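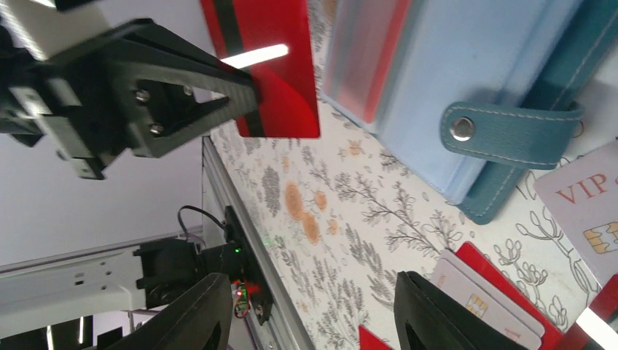

Pulham, June 2000

I own a pale blue card holder with a teal strap and a round silver snap, and for years I believed that owning it made me organized. It closes with a very satisfying click. What I had failed to notice is that the click had been getting harder to achieve since November, and that I had begun sitting on the thing to help it along.

So the cards came out onto the table, the one with the leafy gray drawings and the orange flowers. Red ones, white ones with gold chips, and a white one that says VIP in red letters. I have never been treated as a VIP by anyone, least of all by whoever issued me that. I think it got me 5% off a lamp at Vasseur.

Chibuzor Ugwu, who carries one card and some folded cash, suggested over the phone that I throw out anything I hadn't used this year. I said that was very sensible and changed the subject.

My own system is piles. Whites in one, reds wherever they'll stay, since the shiny ones slide off everything. The Nerance card has 200 points on it and you need 500 for the free coffee, so obviously that one goes back in. So does the VIP. You never know about lamps.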